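Spent the afternoon at the Stalovico open day, mostly at the cloth-folding stations. Notes in a short thread.

1/ The site is one big room with glass partitions, several arms running on separate desks, operators seated next to them. Visitors could walk between stations and ask questions. Good format. No stage, no slides until the end.

2/ Folding is still hard for the usual reasons. A cloth has no fixed shape, so the planner can't work from a stored model. Each episode begins with the item laid flat, and a run is only scored if the start state passes a check.

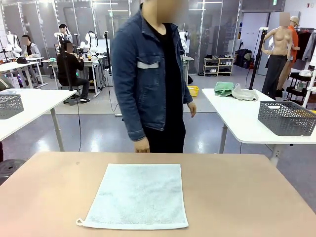
Towel flat on the table at one of the stations, hanging loop at the lower-left corner.

3/ I asked about the loop. Rehema Laizer, who runs data for the Tully project, said loops and labels are left on. They give the corner detector a false target often enough to matter, and the team wants that in the training set.

4/ Numbers from her talk: 423 towel episodes collected so far, 31 rejected at the start-state check. Target for the first release is 2000 across all items. No success rates were given. I asked twice.

5/ Terry is apparently easier to grip than thin cotton but worse for edge finding. The pile blurs the boundary in depth. They use color segmentation first and depth second, the reverse of what Flondora described last year.

6/ Open items for me: how they score a fold that is square but off-center, and whether the start-state check is automatic or done by eye. Got two different answers on the second one.

7/ Slides are supposed to go up in September. Will add the link to this thread.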